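The Handle That Let Go
Why a two-armed robot lost its hold on a wheelchair, and what a test team changed
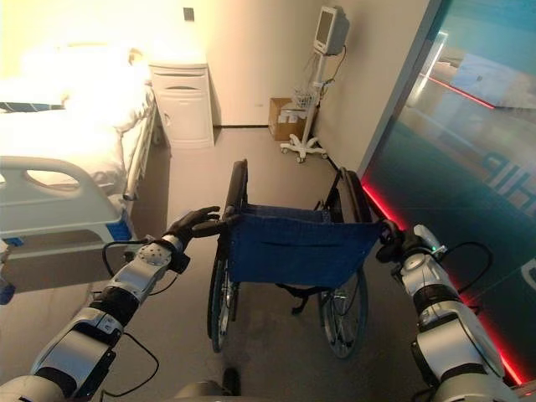

The fault at Vingate took less than a second. A two-armed robot was backing a wheelchair away from a bed when the left push handle slipped out of its fingers. The right gripper held. With one arm still pulling, the chair swung through 40 degrees and its footrest hit a bedside cabinet. The chair was empty and the damage was a scratch.

Rocío Durán, who runs the mobility trials, stopped work that afternoon and pulled the logs. The robot has different hands on its two arms. The left is a hand with articulated fingers, which wraps a handle. The right is a compact gripper, which clamps it. The control software, called Kimon, treated both as closed once their motors stalled.

For the clamp, a stall is good evidence of a grip. For the fingers it is weak. They can stall against each other, or against the end of a handle, while carrying very little load. The log showed the left hand reporting "closed" throughout the turn, including 7 seconds after it had lost contact.

Tin-yau Kong rebuilt the maneuver on a test floor and ran it 100 times with the same settings. In 96 runs both hands held. In the other four the left hand crept toward the end of the handle during the first pull, and in each case the wrist force dropped before the slip. Kimon recorded the drop but did nothing with it.

The revised version compares force at the two wrists through the whole move. If one side falls while the other rises, the base stops and both arms go slack. The robot also makes a short test pull before it starts to roll.

Nikola Krajewska, the safety reviewer, accepted the first change and sent back the second. A test pull assumes the wheel brakes are on, and the robot has no reliable way of checking them. Until it does, a member of staff sets the brakes by hand and confirms on a tablet.

Trials with an empty chair resumed in May. Trials with a seated person remain suspended, and Durán has not set a date for them.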